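Rights issues for people with small holdings
Speaker notes, evening session, 7.15 start

Slide 1. Title
Say who the talk is for: anyone who holds shares in their own name or through a broker and has had a thick envelope, or a long email, and put it to one side. Tax comes at the end, only if there is time. No advice on any one share.

Slide 2. What a rights issue is
The company needs cash. It prints new shares and offers them to existing holders first, in proportion to what they hold, at a price below the market. The low price is not a gift. The old shares fall to make room for the new ones.

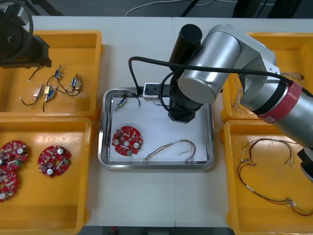 Two questions to put to the room before moving on. Why does the company want the money? And why does it not borrow it? Mellard raised cash to pay down a loan. Bastelano raised it to buy a rival. Same form, very different reading.

Slide 3. Colbridge, the sums
Go slowly. Write them up if the board is free.
Holding: 600 shares at 297p, worth £1,782.
Offer: one new share for every four held, at 200p. So 150 new shares, cost £300.
After taking it up: 750 shares, value £2,082 if nothing else moves. Divide and you get 277.6p a share.
Stress "if nothing else moves". It always does a bit.
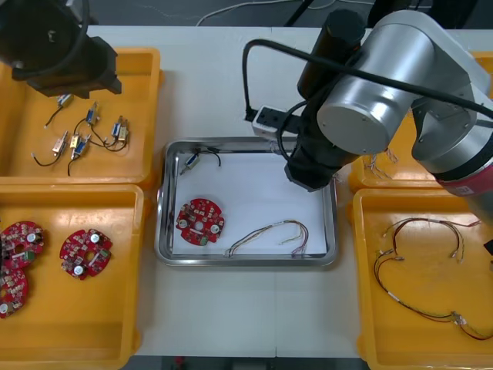
The right itself has a value, 77.6p for each new share on these sums, so £116.40 for the lot. People miss that. They see the price go from 297p to near 278p and think they have lost money, when part of it is now sitting in the rights.

Slide 4. Four choices
Take up all of them and pay.
Sell all of them and keep the cash.
Sell enough to pay for the rest. Brokers call it tail swallowing. Explain once, then drop the term.
Do nothing.

Spend most time on doing nothing. At Colbridge 2582 holders did. The rights lapsed, the shares were sold in the market and any surplus over 200p was sent on. Some got a cheque months later, less than they would have had by selling early. In a weak market there may be no surplus at all.
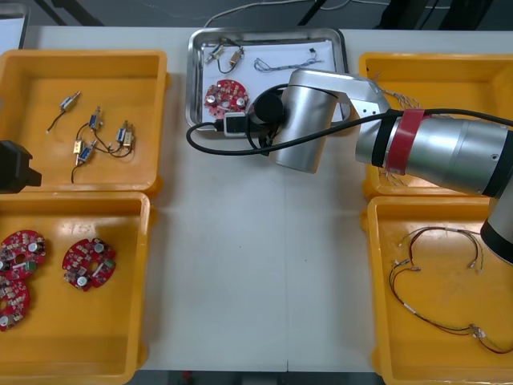 Slide 5. Dates
Colbridge gave holders 16 days. Your broker's cut-off will be earlier than the company's, sometimes by several days. Ask for it in writing. If the cash is in a savings account with notice, 16 days may not be enough — mention this, it caught people out in May.

Slide 6. Open offers
Look much the same on paper. The difference is that the right usually can't be sold. If you ignore it, you get nothing. Somboon's was an open offer and many holders read it as a rights issue. Tell them to check page one. 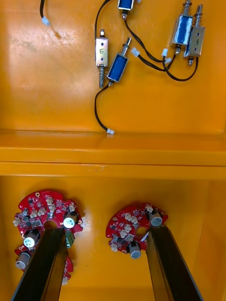

One shareholder at the last session said she would sooner sell half her holding than put more money into a firm that had already asked twice. Fair point, and worth reading out. Selling in the market is open to her at any time, but she should check whether she still has the rights to deal with: if she sells after the ex-rights date, they stay with her.

Slide 7. Questions
Likely ones: can I do it inside an ISA (yes, but the cash has to be in there already, or within the yearly allowance). Does it change my dividend (more shares, so the payout per share may be cut). What if I hold 601 shares (fractions are normally rounded down).

Leave the Colbridge sums up on the screen during questions. Handouts by the door, one each.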